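Speaker notes – Sorting bricks by color at home and in the playgroup
Rattanakul parents' evening, July 26, 2020

Start when people are sitting. Say thank you to Jaruwan Kamolrat for the invitation and for the tea.

Opening: I have sorted building bricks with children since the year 2000. My first mistake was one very big box. Every color was inside, and the small pieces always went to the bottom. The children turned it over on the floor and then they did not want to play anymore.

Point one, the containers. One color goes in one container. I like it when the containers do not look the same, for example a dark teal tub for yellow and a white bowl for pink. A small child remembers "yellow lives in the dark one" faster than he can read a label.
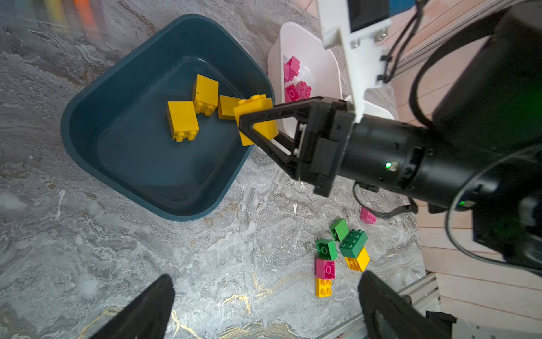 Deep sides are good when you carry the bricks to the shelf. Low sides are better for little hands. At Skanell we keep both kinds, and the children choose. Please do not buy the expensive set with lids. The lids are lost by January.

(Pause. Ask who has bricks under the sofa. Wait for hands.)

Point two, the table. Senan Doherty told me to work on the floor, and we tried it for three weeks. I went back to the table. On a gray marble pattern a pink or a green brick is easy to find. On our rug it was not easy – and my knees are not young.

Point three, start with few bricks. Take two colors only. When the child is sure, put a third color, green for example, and do not say where it goes. Let him think. Some children make a new place for it, some put it with the pink. Both are fine on the first day.

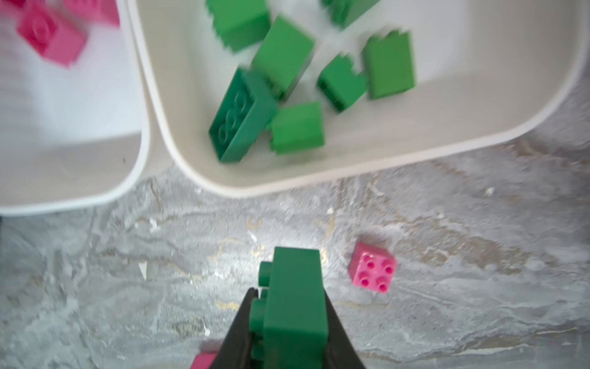
Should we correct a child who puts a brick in the wrong bin?
I would wait until the end, then look into each bin together and ask which brick is a visitor. Most children take it out themselves.

Last point, the time. Stop while it is still fun, also if the table is not clear. Nipon Phromma will now show the song we use for tidying.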